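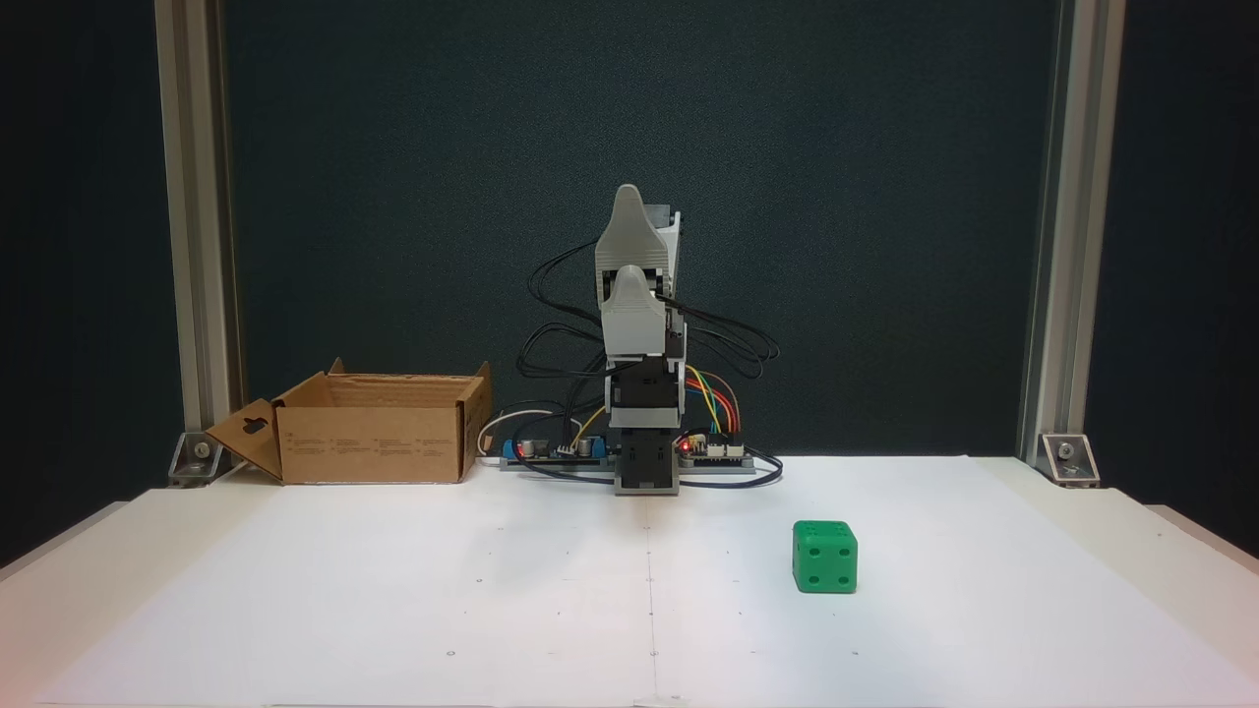 Ruvside hires out white-topped tables by the day or by the week, for craft sessions, game nights and small displays. The questions below are the ones we get most often by phone and email. The tops are broad and plain, so small things stay easy to find on them, even a single green die lying out well apart from a brown cardboard box. If your question isn't covered, write to Gladys Mfaume at the hire desk.

What is included in the price?
The table, delivery to the ground floor and collection. Chairs and lamps are charged separately.

How much notice do you need?
Two working days for one or two tables. For larger orders please give us a week. June fills up early.

Can I put a dark backdrop behind the table?
Yes. We hire out backdrops with upright posts. Say which colour you want when you book. Dark colours go first.

Do white tops mark easily?
Pencil and most felt tips come off with a damp cloth. Permanent marker, hair dye and strong glue do not. Use a mat if you are cutting, as knife marks can't be repaired and we charge for a new top.

Can we play dice games on them?
Yes, plenty of people do. Dice are noisy on a hard top and can roll off the side. A shallow tray or a cloth helps with both. We have trays at the desk if you ask.

What should I do with the boxes my things came in?
Keep them if you have space. We don't supply packing boxes and the driver can't take cardboard away.

Can I leave things set up overnight?
Yes, for the whole of your hire. Clear the top before we collect.

What if I need to cancel?
Tell us at least 24 hours before delivery and we will refund you in full. After that we keep the delivery charge.

Something was left behind on a table. Who has it?
Sena Opoku looks after lost property. Small items such as dice, counters and pens are kept for 17 days in a labelled bag. Quote your booking number when you get in touch.

Prices on this page apply from 1st August.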